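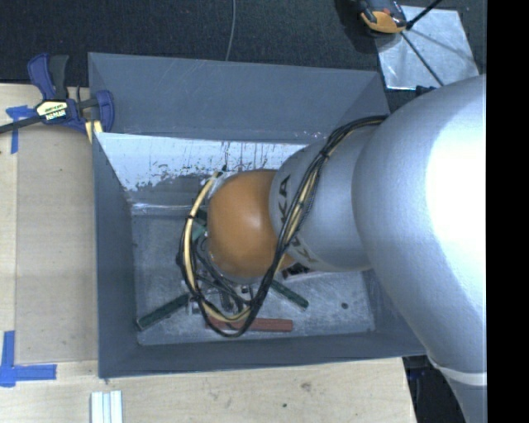

Two grippers, one bin: notes from the bench

For this issue I was asked to write a few words on the gripper comparison we are doing at Rolitside. I am Barnabás Csizmadia, and I take care of the bin picking cell. Some of you have passed by and asked why the same bars go in and out of the same grey bin all day, so I will try to answer that also.

The arm is the KUKA, and we did not change it. What we change is the thing on the end of it. The first candidate is the Wornon, a parallel gripper with two long fingers. The second is the Chege, which has shorter fingers and more force, but also a bigger body. Both were on loan until the end of June, so we had to be quick with the plan.

We wanted the task to be boring and the same for both. Long flat bars, green ones and a red one among them, lie in the bin as they fall. The arm goes in, takes one, lifts it over the rim and puts it down. Then the next. When the bin has nothing more to give, we throw everything back and start again. The corners are marked with blue tape on the table and the bin is held by a clamp, because in the first week we lost a full afternoon to a bin which had moved by the width of a finger.

By 17 Jun 2022 we had 2755 attempts recorded for the two grippers together. Of these, 1960 were with the Wornon. The numbers are not balanced, I know it. The Chege came later, and its flange adapter did not fit at first, so we had to make a new one in the workshop at Rorkimdale.

What can I tell already? The Wornon is better near the walls. Its fingers are thin and can go between a bar and the sloping side of the bin without touching too much. It is weaker when it catches a bar far from the middle: the bar turns slowly between the fingers, and sometimes it hits the rim on the way out. The Chege holds such a bar very well, even close to the end. But its body is wide, and with a bar that lies flat along a wall the planner often finds no way in, and the arm simply waits for us.

Cable routing took more of our time than both grippers. When the wrist turns far, the loop hangs low and comes into the bin before the fingers do. We made the loop shorter and then the last joint was pulling on it. We made it longer and it was lying on the bars. Now we limit the wrist rotation in software and keep a medium loop with more ties - it is not beautiful, but the stops became much fewer. If somebody has experience with a spring retractor on an arm of this size, please come and talk to me.

Changing from one gripper to the other takes us around 15 minutes, with calibration. I would like to make this shorter before we do the next round, where the Chege gets its missing attempts and we also try softer finger pads on the Wornon. The pads are ordered. Results for each gripper, with the failures sorted by type, will be in the shared folder when the second round is finished.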